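Sinix going into the dishroom at Prirkcombe – what happens to our hours??
Forum: Kitchen, Laundry & Back of House > Work talk

potwash_pete
Anyone else at a site getting the Sinix line? We got told at handover, 5 minutes before knock off, no paper. Two arms on the clean side, they pick off the belt and stack. Bowls first, plates after that, mugs "later". Plant does about 3000 pieces on a dinner service so I get why they want it. What I don't get is who does what after. Supervisor said "nobody loses a job" and then said hours would be "reviewed". Which one

mezza71
Reviewed means cut mate

Tofino_Jo
We've had ours since December. Different outfit, same idea. Hours didn't get cut, but the job changed on us and I'd say for the worse for a few people. You used to have your scraper, your loader, your two on the clean end having a yarn. Now it's one person standing at the clean end minding the arm, by yourself, ear plugs in. It stops, you clear the jam, hit reset, log it. Stops again.
Back's better tho. Not going to lie about that. I was stacking wet platters for years and my shoulder has come good.

potwash_pete
How often does it stop

Tofino_Jo
Had 258 stops on the sheet the first month. Way less now. Nested bowls were the killer, it'd grab two and drop one

mezza71
258 stops, one person, same rate of pay as before. That's a technician's job. Get it in the classification before you touch the reset button. Once you've been doing it for six months for nothing you're cooked

Darcy Nguyen
Delegate at the Dhillon site here, using my real name so people can find me. Agree with mezza on the classification, disagree it's always cuts. We asked for three things in writing before go live: roster minimums held for a year, the minder role paid a grade up, and stop logs not used against the person minding. Got the first and third. Second one is still being argued. Ask for the task list as well, they will have one, the installer makes them write it.

potwash_pete
ok good, will ask for the task list. Did people get a say in where it went? Ours is going right where the trolleys turn round

Darcy Nguyen
Yes but only as someone stood up in the toolbox talk and paced it out. Do that. Take a trolley with you.

grillside
Bit of the other side. I'm 58, my hands are stuffed, and I'd of been gone by winter without the machine. Not everybody wants to lift racks till they drop so the roster stays pretty. You lot talk like the dishroom was a nice place to work

mezza71
never said it was nice. said if the job gets harder to do right then pay it

grillside
Fair enough. Just sick of hearing the arm is the enemy

Fostden_casual
Different angle, I do the training side. Fostden took on casuals to do handling by hand so the arms have something to learn from. You hold a gripper tool in each hand, squeeze to close, and pick up plates, bowls, put them down, over and over. I'm ex dishroom so was told I'd be quick. I'm not!! You can't feel the rim through it. First week I was pinching way too hard

Tofino_Jo
so you're teaching the thing that took the clean end

Fostden_casual
Yeah. Thought about that alot. Rent's the rent. And I'd rather it was someone who knows you don't grab an oval plate by the narrow end than some kid who's never done a shift

mezza71
What's the pay like. Per hour or per clip

Fostden_casual
Per accepted take. I sit at 2868 accepted all up, rejected ones you don't get paid for. No real reason given half the time. Wrists are sore by arvo if you don't swap jobs around. So don't go thinking the work has left, it's moved and it's piece rate now

Darcy Nguyen
Unpaid rejects is the bit I'd be chasing. Is there a written standard for what gets rejected? PM me, there's a couple of others asking the same.

potwash_pete
Didn't even know that job existed. Is it at a depot or do you do it at home

Fostden_casual
Some are in a shed with proper benches, some in ordinary rooms, they want all sorts of surfaces. Soft ones are the worst, stuff tips as soon as you touch it – a big plate on a quilt leans and slides and the bowls behind go with it if you're rough. Flat rims on a belt would be a holiday. Anyway pete, ask if your arms ever learnt on anything tilted, cos your trolleys aren't level either. Pair of grippers, dishes on the bed, thats the job
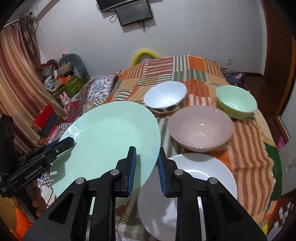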